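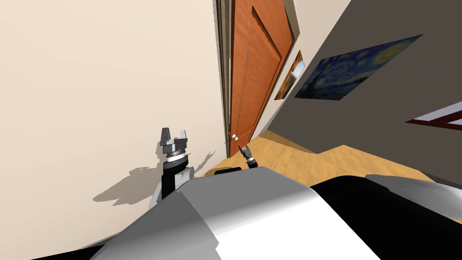
Bedroom door sticks every summer - plane it or wait?

ngozi_amadi
Feb 8, 2024

Wood door, beige frame, house is in Wivthorpe so pretty damp. Every July it jams on the latch side, up top. Right now it closes fine. Do I take some off while it's dry or will I end up with a big gap all winter? Also the knob is a bit loose, dont know if that matters. Renting it out soon so want it sorted.

3 replies

Effiong
Check the hinges first. Top hinge screws work loose, door sags, top corner hits the frame. Looks just like swelling. Take out one screw from the top hinge and put in a long one that reaches the stud. Took me two minutes and I never touched the plane.

If it still sticks in summer, mark the spot with pencil while it's jammed. Then plane just that bit. Seal the bare edge the same day, top and bottom edges too - most doors never got any finish there and thats where the damp gets in. Don't plane now, you'd be guessing.

Knob is separate. Tighten the set screw, small hex key usually.

flurkik77
just rub a candle on the edge. works for me

Cloltent
Agree with the hinge thing. Candle is ok for a light rub but won't help if it's really jammed. I planed mine in winter and took off way too much, had a draft for teh next 2 years and ended up gluing a strip back on. Wait for July. Dehumidifier in the hall helped some too, mine cost 77 bucks used.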